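Rain Gauges and Garden Beds: What We Learned About Watering in Jaltau
Student project report, Gadico School

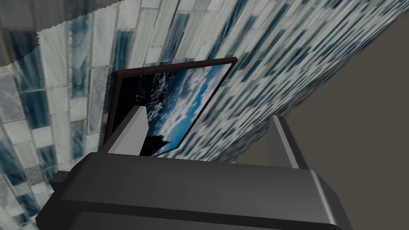
Benjie Estrella told us at the very first meeting that most gardens in town get far too much water in July, and that we should stop trusting the look of the topsoil. We loved that as a starting point, so it became our question: how much water does a bed of beans need to do well?

Background
Jaltau gets most of its rain in spring. By summer people drag out the hose every evening, and the Bolger Street garden let us use two of its beds to try something different.

Method
We planted 80 bean seeds in each bed. Bed A was watered every evening on a fixed plan. Bed B was watered only when the soil felt dry down to the second knuckle – the old finger test, and a really fun one to teach to little brothers! We wrote down every liter and weighed the beans at each picking.

Results
Bed A used 700 liters over the season. Bed B used 167 liters less. We were sure Bed B would give us a smaller crop, but the two harvests came out so close that we weighed everything again to be safe. The plants in Bed B started flowering a little later, and we had to pull 5 of them after a slug attack (Bed A had slugs too, just fewer).

Problems
Our homemade rain gauge leaked for the first week, so we left those numbers out. We also lost a page of notes to a spilled juice and had to copy what we could from a phone. One corner of Bed B gets shade from the Lullutum fence late in the day, and that may have helped the soil stay damp.

Next steps
We want to swap the beds next summer and run the whole thing again with straw on top of the soil. Tomatoes would be great to try as well – they droop so fast when they get thirsty that you can see it from the gate. The seeds are already in a jar in the science room.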